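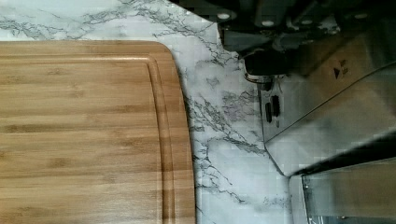
We use cookies to improve your visit. Accept | Manage settings

Notes for Tuesday, kitchen waste talk

Thank Kirsten MacLeod for the invitation. Say who I am, keep it short.

Start with the Grestano trial. 123 households signed up, 82 still weighing their food scraps in August. Pause for the chart.

Bread first, then salad bags. Ask who freezes sliced bread.

Mention that the council caddies hold too much and start to smell by day 6. Smaller ones next year.

Hand over to Nikola for collection routes. Questions at the end.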